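Notthorpe Community Hall: Hiring Questions
Last updated Jul 9, 2021

The hall is available to residents, clubs and small businesses. Please read through the questions before you ring the office, as most enquiries are covered.

How do I make a booking?
Fill in the hire form and email or drop it in to the office. Bookings are taken up to 6 months ahead. We hold a date for seven days while we wait for your deposit, then it is released.

What does it cost?
The main hall is $40 an hour for residents and community groups. A full-day rate of $266 applies to any booking over seven hours. Commercial hirers and private functions with alcohol pay $445 for the day. The meeting room is included in the full-day rates but not in the hourly one.

Is there a bond?
There is a bond for evening functions only. It is returned to the account it came from within ten working days, less any cleaning or repair costs.

Who do I talk to about a regular booking?
Fotis Lambrakis looks after the weekly and fortnightly groups. Send him your preferred time and a second choice. Regular groups are asked to reconfirm each December for the coming year, and a slot that isn't reconfirmed goes to the waiting list.

Are tables and chairs included?
Both are included in the hire fee. You set them up and put them away yourself. Carry the tables with a person at each end; don't drag them, as it marks the floor. Hot urns and slow cookers need a mat or a board underneath.

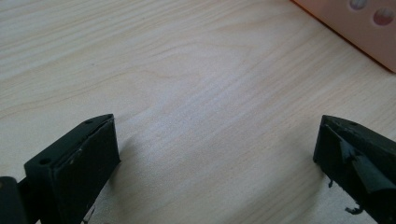 Light wooden tabletop.

Can I get in early to decorate?
Only if the hall is free beforehand, and the extra time is charged at the hourly rate. Use removable putty on the painted walls. No sticky tape, staples or drawing pins. Helium balloons must be tied down, as stray ones set off the sensors in the ceiling.

Is there a kitchen?
The kitchen has a stove, a full-size fridge, a microwave and a zip boiler. Crockery is in the locked cupboard and the key is on your hire set. Bring your own tea towels, dishcloths and bin liners. The freezer belongs to the seniors' lunch group and isn't for hirers.

Can we serve alcohol?
You can serve it free to your guests if you have ticked the box on the form. If you are selling it, or the price of a ticket covers it, you need a licence and we need a copy before we hand over the keys. 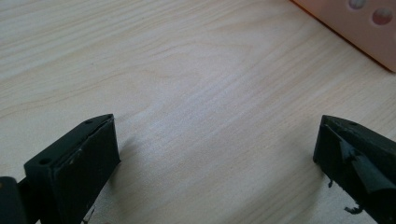
What time does music have to stop?
Amplified music finishes at 10.30 pm and the hall must be locked by 11.30 pm. Neighbours in Galanis Street are close by, so keep the side doors shut once the music starts.

Where do we park?
There is a gravel car park behind the hall, entered from Stestunmont Road. Please leave the two bays by the ramp for permit holders. Overflow parking is on the oval side of the road, never on the verge.

Is the hall accessible?
The rear entrance has a ramp and a wide door. The accessible toilet is to the left of the kitchen. A hearing loop covers the front half of the main hall; ask for the microphone when you book, or it stays locked away.

What happens if I cancel?
Give us two weeks' notice and you get everything back. With less than that we keep the deposit. You may move a booking once at no charge.

Who do I ring if something goes wrong on the night?
The after-hours number is on the key tag. Makis Fragkou and Yu-ting Fu share the roster. For a power failure, check the switchboard in the foyer first.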